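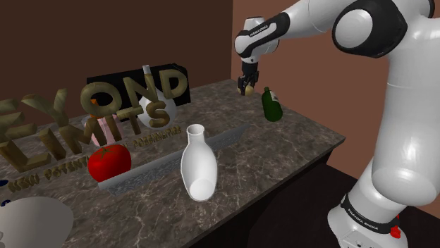 Kitchen counter with a robot arm at the right.

Trerer chamber opens its hospital fund to small shops

4 min read

I got the email over breakfast and had to read it twice, because I'd pretty much given up on this one. The Trerer Chamber of Commerce is opening its hospital support fund to small businesses, and you no longer have to be a full chamber member to join in (hooray!). Up to now it was really a club for the bigger employers in town, and those of us with one counter and a tired cash register just dropped coins in the jar at the front desk.

So how does it work? You sign up as a supporting business, you pledge $34 a month, and the money goes to the family rooms at Wei Community Hospital. Those are the rooms where relatives can stay overnight while someone is being treated. There are 11 of them at the moment, and I can tell you from a long week when my dad had his hip done that they're clean and quiet and the chairs are terrible. New chairs are on the list, I'm pleased to say! So are two washers and a better fridge.

Futik, the office supply company out by the rail yard, is matching the first $500 pledged. I'd love to see that go in a day or two, and between the bakery crowd and the hair salons I think it could. Florow, which runs the payment side for the chamber already, will handle the monthly billing, and the chamber told me it's waiving its fees on this through July. After that there'll be a small charge per payment. I asked how small and was told they're still working it out, so I'll keep bugging them.

A few things I know people will ask, as I asked them myself. You can stop whenever you like, with a month's notice. You get a window sticker, plus your name on the board in the hospital lobby if you want it there (you can say no, and a couple of folks on my street already have). You don't get a vote at chamber meetings. That last bit annoyed me a little, I'll admit, but full membership is a different price and a different form, and I can live with it.

My one real gripe is the sign-up sheet. It's paper only for now, and you have to drop it off at the chamber office, which shuts at 4 p.m. – exactly when most of us are busiest. They say an online version is coming. Until then I'm happy to carry a stack over for anyone on the north side of Main, so just leave yours with me at the shop before lunch.

There's a get-together for supporting businesses at the hospital cafeteria next month, with coffee and a walk through the family rooms. I'll be there, probably near the muffins, and I'll write up whatever I find out about those fees.

Recent items
Main Street parking meters: what changes this summer
Chamber moves its breakfast meeting to the library
Wei Community Hospital gift shop needs weekend help
Futik adds a late pickup window

Contact us | Copyright Trerer Business Notes | Back to top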